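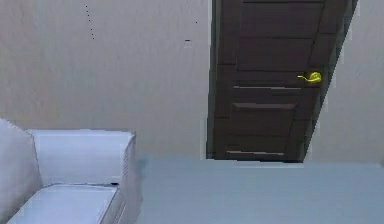 Simulated living room, door task. Yellow lever handle on the brown door, white armchair at left.

Progress report no. 2, after-school robotics club
To: Rosemarie Kohlhase, Brukley education fund
From: Ute Weidemann, club lead
13 Sep 2019

Rosemarie, sorry this is short on polish. Competition paperwork ate the week. Same headings as last time so you can lay them side by side.

Where we are

Simulator running on all club machines. Door task loads, robot spawns in the right spot, camera view comes through to the students' code. Drive code works. Handle finder works most of the time. Reaching for the handle – partly. Opening the door and driving through – not yet.

In June we said we would have one full run, start to finish, by now. We do not. Two or three weeks behind, I'd say, and the reasons are under Problems.

The club

19 students signed up for the fall, up from spring. Split into three teams: driving, seeing, arm. Two sessions a week plus an open hour for anyone who is stuck. Attendance good in the first week, thinner in the second (fall sports), back up now. Heike Görtz is taking the beginners through their first Python scripts in the side room so the older ones can keep going. That arrangment is working better than mixing everybody, we'll keep it.

What the teams did

Driving. Nele Steinbach's team rewrote the approach to the door. Old version drove straight at it and clipped the armchair about every other try. New version swings wide across the open floor, then turns to face the door. Slower but it gets there. They also added a stop distance that can be changed in one place, the arm team asked for it many times.

Seeing. The handle is bright yellow and the door is dark brown, so the students started with a plain color threshold. Good first lesson, everyone got it going in one afternoon. Then they changed the color of the handle in the settings file and of course it all fell over. Now building a second version that looks for the door first – big dark shape against a pale wall – and only searches for the handle inside it. They collected 1,488 camera images from the simulator and have labeled 327 by hand. Labeling is boring and they say so. We do it in 20 minute blocks with music on.

One bug worth mentioning because it cost two full sessions: door corners came back in the wrong order when the robot looked at the door from an angle, so the handle position landed on the wrong side. Fixed by a ninth grader, with a drawing on the back of a pizza box. I kept the box.

Arm. Hardest part and the smallest team. Arm reaches the handle when the robot is parked nearly square to the door. Any real angle and it stops short or pushes against the panel. Pulling the lever down has worked on some runs but we can't repeat it reliably yet, so I am not counting it. Knut Sperling came in for an evening and went through joint limits with them. He is coming again.

Problems

1. Old computers. The simulator crawls on the older ones, so we turned the rendering quality way down. Edges are jagged and walls are blurry but it runs. Downside is the students' finder picks up false edges along the door frame.

2. Update broke saved scenes. We took the new simulator version in the first week back and lost our room files. Rebuilt by hand, one week gone. Nobody updates anything without asking me now.

3. Physics. The door hinge is too stiff in our setup or the arm too weak, we don't know which. Arm team is testing one setting at a time and writing it down on the shared sheet.

Money

Spent so far: memory upgrades, one external drive for the camera images, snacks. Receipts are with Heike and go to you in a separate mail. Not spent: the travel line and the 60 hours of paid tutor time. I would like to move up to half of the tutor hours to the arm team before the regional round. Need a yes or no from you on that, please – a one line mail is fine.

The Cuvano sensor kit is still on hold. No point buying it before the simulated task works.

Competition

Registered for the simulation class under the team name Ident (they voted, I stayed out of it). The judges score reaching the door, touching the handle, opening, and passing through, each on its own. With what we have today we would get the first part and probably the second. Starting position is changed for every run, so the parked-square trick will not save us.

Next steps

Seeing team: finish the labeling, train the second finder, try it with three handle colors.
Driving team: approach the door from both sides. Left side is the tricky one with the chair.
Arm team: hinge settings sorted out, then reaching from an angle.
Beginners: join the teams after their last script is done, they choose where.
Me: backup copies of all room files, on the drive and on paper too if I have to. Also parent evening, invite list is half done.

Open questions for you

Tutor hours, see above.
Can the fund logo go on the team shirts, and who sends us the file?
Would you like to visit a session? Tuesdays are the lively ones. Nele has offered to run the demo, and it will be whatever state the code is in that day.

Next report will have run numbers in a proper table. The students are keeping the log themselves now and it is a lot neater then mine.

Ute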